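Lisero is coming back for a second season. Notes for anyone who stopped following the production news in June.

1/ Season two is confirmed at 4 episodes. Season one had more, and the Hustham arc took up most of them. The shorter order fits a single location block in Gralitdale, which is where the first season ended.

2/ Janelle Manalastas returns as showrunner and is credited as writer on 2 of the 4. The other scripts have no names attached yet. The same composer is listed. The title sequence is being redone.
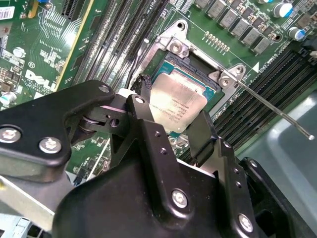 3/ Continuity is the open question. The season one finale left the Mercado archive sealed and its index missing, and the new synopsis opens with the archive already in use. Either there is a time jump or the index was copied earlier. The show has always been strict about hardware on screen. A prop processor would have to match its socket, the way the chip held over the green Dell board has a silver heat spreader and the socket has its own metal retention frame with a load lever running off to the right. Viewers froze the server room shots in episode one and checked that kind of thing.

4/ Runtime. Season one episodes varied a lot. The listing for season two gives a combined 292 minutes, so an average of 73 per episode. Expect the finale to run long and the opener to run short, same as before.

5/ Casting. Both Hustham detectives are back. The archivist is listed as recurring, which in season one meant 2 scenes and a voice on the phone. No one is listed for the brother.

6/ Posters are out too. Same typeface, darker background, the Gralitdale water tower where the courthouse used to be. The tagline is a line from the Mercado interview in the first season, with one word changed. I have not worked out if the change means anything.

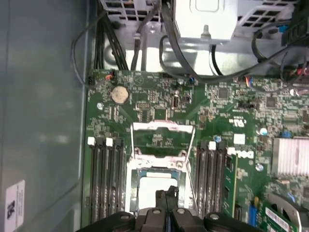

Rewatch order before season two

7/ Start with the pilot, then the Mercado interview, then the finale. The Hustham flood episode can be skipped for plot. Watch the end credits on the finale, the last card has the archive's phone number on it.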